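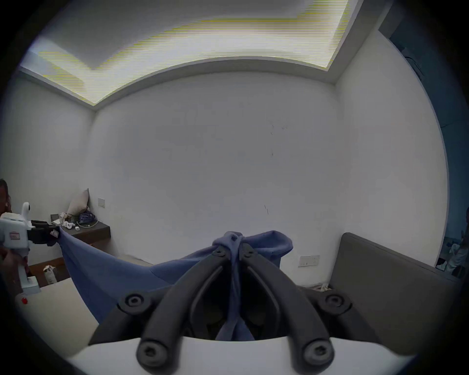
Corner side of the bed, blue cloth held up by two grippers.

Pre-purchase walk-through: hand-held grippers, bedroom kit
Filled in by Lacey Rudd for the Seltham equipment budget, August round

Okay, so I did this one on Saturday with the checklist printed out and a pen that gave up halfway through section two. Dennis wants a yes or no on more hand-held grippers before the order window closes, and I'd like the inspection notes to sit next to the money notes for once, so they're all in together. Ratings are the usual: OK, FIX, or ASK. My comments run long (sorry, Bernadette, I know you have to type these into the sheet!).

SECTION 1. THE ROOM

1.1 Walking space around the bed clear. FIX
There's stuff on the floor on the headboard side, and a small white paper bag down by the wall near the shelf. Two people, each with a gripper in hand and their eyes on a piece of cloth, are going to step on whatever is down there. I'd like one lidded bin per room. Cheap, and I've put it in the budget as its own line so it doesn't get lost under "misc."

1.2 Cables off surfaces and away from hands. FIX
A white cable is looped across the bedside shelf. It isn't in anybody's way up there, but add a second charging lead and we'll have a nest. Cable clips, one pack.

1.3 Shelf not used for equipment storage. ASK
The dark wooden shelf has a cushion and small bits and pieces on it already. If we buy more units, where do they live between sessions? I looked at wall hooks and didn't like them. Cyril wants a rolling cart, and I think he's right, although the cart he sent me is priced like a used car.

1.4 Light good enough to work by. OK
The cove light runs along three sides of the ceiling panel and the walls are white. No lamps needed, so I crossed out the lamp line. That's money back in the pot.

1.5 Doorway kept open. OK
Nothing standing in it. I'd still like a rule that whoever is watching stays over on that side, and I'll write it up if nobody else wants to.

SECTION 2. THE GRIPPERS

2.1 Screws present and snug. OK, with a comment
I went around both units with the hex key. All there, all snug. The catch is that we own exactly one hex key that fits and it lives in my jacket. Three spares, please, before we buy a single new gripper.

2.2 Fingers meet properly at the tips. OK
They close on thin cloth without slipping when I tug. I tug pretty hard!

2.3 Finger wear. ASK
Idovero quotes finger sets as a consumable and Dudis quotes them as a repair part, which makes the two quotes almost impossible to compare. Patricio has asked both of them for a price per pair, delivered. Until we get that I wouldn't trust either total.

2.4 Pinch points. FIX
Slots and pivots on the fingers will take a bit of skin if you grab the tool by the wrong end. New people always grab it by the wrong end. I want five minutes of showing them how to pick it up and put it down, built into the training hours, and those hours need to be in the budget too.

2.5 Labels readable. OK
Both readable when I checked. If we go up in numbers I'd also like our own big number on each one, because squinting at small print to find out which unit is due for service gets old fast.
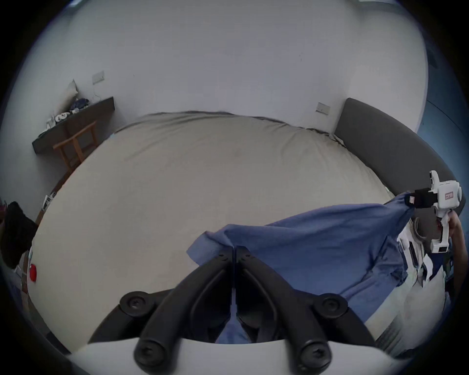
From the other side: blue garment stretched across the corner of the bed, shelf at left.

SECTION 3. THE PEOPLE

3.1 Reach and back strain. FIX
It's a large bed. Working a shirt out flat from one side means leaning, and after 15 minutes of leaning I was ready to sit down. Either we swap sides on a timer or we get a bed riser set. Risers are the better buy, I think, and Dennis can argue with me about it at lunch.

3.2 Wrist comfort. ASK
The handle is fine in my hand. Bernadette has smaller hands and says it isn't fine in hers. Berchtold offers a slimmer grip as an add-on, so before anyone orders I'd ask for one on loan and let her use it for a full session.

3.3 Somewhere to sit. OK
Light wooden seat tucked under the shelf. Pull it out at break time and put it back after.

3.4 Two-person handling. OK
With one gripper on each end of a garment, you both have to agree on when to let go. We say "mine" and "yours" out loud, which sounds silly and works well.

SECTION 4. THE MONEY

4.1 Quote in hand for units. OK
Idovero came in at 2,532 for the pair with cases. Dudis is lower on paper but leaves out the cases and the finger sets (see 2.3).

4.2 Running costs written down. FIX
They weren't, so I've penciled in 700 for the year to cover fingers, screws, cables and cleaning. Push back if you've got better numbers, I'd love to see them.

4.3 Small safety items listed separately. OK
Bin, clips and hex keys come to 90 all in. Please buy these now whatever happens with the rest.

4.4 Delivery and return terms read by a human. ASK
I read Idovero's twice. Patricio is doing the Dudis one.

RESULT
Hold the gripper order until we have the per-pair price and Bernadette has tried the slim grip. Go ahead on 4.3. Risers and the cart go to Dennis for a decision. I'll redo sections 1 and 3 once the bin and clips are in, and I'm bringing a better pen.

Checked by: L. Rudd
Second reader: C. Bickerstaff (still to sign)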